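Finishing a butcher block top with oil

I have put off writing this one for a while, mostly because I kept changing my mind about the oil. Three people have now asked me what I use on wood tops, so I am going to put it all in one place and link to it from now on.

I started with a plain mineral oil from the hardware store. It is cheap, it is safe around food, and you can't really do it wrong. You wipe it on, leave it overnight, and wipe off what's left in the morning. The trouble is that it never dries. It sits in the wood and slowly goes somewhere else, and by the second month the top looks thirsty again. I did this for most of a year before I got tired of it.

After that I tried a hardwax oil from Sakudwood. It costs a good deal more, but a small can goes a long way if you work it in with a pad. I did two coats, with a light sanding in between. The first coat raised the grain, as I had been told it would, and the top felt like a cat's tongue until I sanded it back. The second coat went on in 60 minutes, start to finish, and that included finding the pad I had put down somewhere.

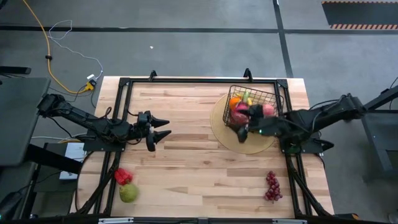 Melquiades Arriaga wrote in to say that two coats are too few. He does three on the top and one on the underside, and he thinks the underside matters more than people admit, as a board sealed on one face only will pull moisture through the other and cup. He had one go so far out of flat that a pencil rolled off it.

I think he is right about the underside. I skipped it the first time and got away with it, but that was in a dry room in winter. I went back in July and did the bottom with the top flipped over on two sawhorses. It took longer to get the screws out than to put the oil on. If you are fitting a new top, do the bottom before it goes on the base and save yourself the trouble.

On sanding, I go up to 180 grit and stop. I used to go to 320. The surface felt lovely, but the oil had a hard time getting in, and the color came out paler in some spots than others. Go with the grain for the last pass, by hand, even if you used a machine for the rest. Vacuum, then wipe with a barely damp cloth, then let it sit until it is fully dry.

Rags are the part to be careful with. Oils that cure give off heat, and a balled-up rag in a trash can may catch fire on its own. I lay mine flat outside on the concrete until they are stiff. Dorin Filip keeps a metal can of water with a lid for his, and that works too.
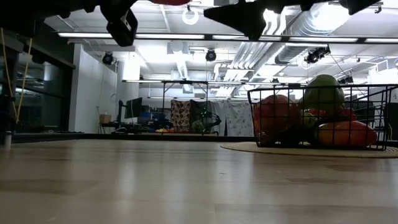

Day to day, an oiled top needs less fuss than I expected. Wipe up spills when you see them. Lemon juice and red wine will leave a mark if they sit, and so will a wet metal can. Anything that lives in one spot should have something under it, the way the wire basket of fruit has a woven mat. Bare metal on damp wood can leave a gray ring, and I have sanded out enough of those. Every so often I also shift things over a little so the wood ages evenly.

When a patch does go dull, you can fix only that patch. Rub it with a gray pad, put on a very thin coat, wait fifteen minutes, and buff it off. With varnish you would be stripping the whole surface to get the same result. For me that settled it.

I still have half a can of the mineral oil, and I use it on cutting boards and spoons. The next post will be on the chairs, if the glue I ordered from Vondráček ever gets here.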